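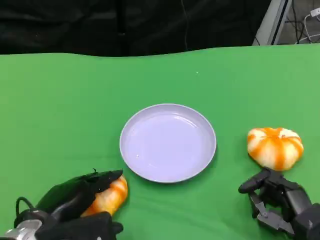 How to bring a two-handed robot onto a plating bench

Posted 14/09/2024

These steps are for shift leads at Grillside kitchens who are getting a robot at the plating bench. They come from the Bonberg site, where the bench has been running since February. The robot puts the garnish on the plate. People still cook, check and carry.

Before you start

Tell the bench staff at least 15 days ahead. Say which tasks will move to the robot and which will stay. At Bonberg the rota was left alone for the first month, and the hours freed up went to the hot pass and to cleaning down. Put that in writing if you are doing the same.

Step 1. Lay the bench

Spread a plain cloth in one colour and pull out the worst of the creases. Set one empty plate in the middle and put the practice pieces within reach of the hands. Use toys or small decorative items for practice, and keep food off the bench until step 4.

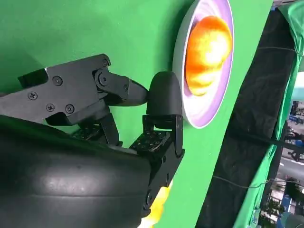
Keep bags, coats and spare trays well back from the bench edge. The arms swing wider than you expect when they turn, and staff at Bonberg now walk behind the bench when they need to get past.

Step 2. Check the fingers

Switch the arms off at the wall first. Look over the screws on each finger and the joint behind each fingertip. Wipe the pads with a dry cloth. If a screw is loose, log it in Prutik and leave it for the Mühlbauer engineer. Bench staff should not tighten anything themselves. 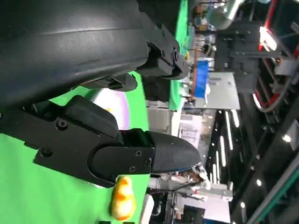 Rubber duck on the green bench top, under the fingertip.

Step 3. Run the practice moves

Start with a soft piece, then a firm one. Each person on the rota should do 31 moves before working a shift alone. One person watches the piece and the other stays by the stop button. Swap places halfway through.

Write down every drop and every bad grip, with the type of piece. It took roughly 103 entries before the Bonberg team could agree on where pieces should be laid out.

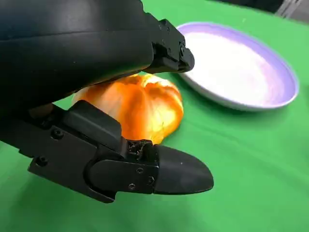
Soft pieces need the most attention. If one bulges or creases badly between the fingers, stop and lower the grip setting by one. Do not reach in to straighten it while the arms are live.

Step 4. Move to real service

Begin with one garnish on the quietest service of the week. Keep a person plating by hand at the next bench so that orders still go out if the robot stops. Add a second garnish after 3 clean services.

What changes for staff

The job has less repeated wrist work and more standing and watching. Some people find the watching harder, so change over every half hour. New starters should still learn to plate by hand in their first week, before they are shown the robot.

Questions about rotas go to your site manager. Faults go through Prutik.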